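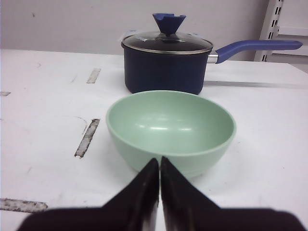 ## About the Loltovton Kitchen School

We teach people to cook ordinary dinners in ordinary kitchens, and we love doing it! Most of what goes on here happens with very little kit: a bowl, a saucepan with a lid, a decent knife, a board. If you can get to know those properly (how full is too full, when to lift the lid and when to leave it well alone), you can make soup, rice, dal, custard, stewed plums and a very good pot of beans.

The school opened one February in two rooms above the old seed shop in Loltovton. We had seven pupils on the first evening and not quite enough spoons. We've since moved round the corner to Arnent Yard, where there's a proper sink at each end and a long cupboard for pans, and we have taught 1369 people at the last count.

## What the classes are like

Small, busy and a bit noisy. Everyone cooks from the first ten minutes and everyone eats at the end. Our beginners' course is called One Bowl, One Pan, and it is still the one we get most excited about – people arrive saying they can only do toast and leave arguing about how much salt goes in the potatoes.

We also run:

- **Sunau Suppers**, a term of slow one-pot cooking for people who've done the beginners' course
- **Bread for Weekdays**, with doughs that rise overnight in the mixing bowl
- **First Kitchen**, for school leavers moving into their own place

## Our pots and bowls

Visitors always ask about these. We like plain, rounded bowls in soft colours, and we're very fond of glass lids, as beginners can watch a simmer without letting the steam out. The shelves hold 135 bowls of one sort or another, a good many of them handed on by the Hofstetter canteen when it closed. Pupils are welcome to borrow a bowl or pan for the length of their course. Please bring it back clean, and with the right lid!

## Coming along

You don't need any experience or an apron. Tell us when you book if there's anything you can't eat and we'll change the menu to suit. The next set of courses starts on 26/09/2024, and there are usually places in the afternoon groups if the evenings are full.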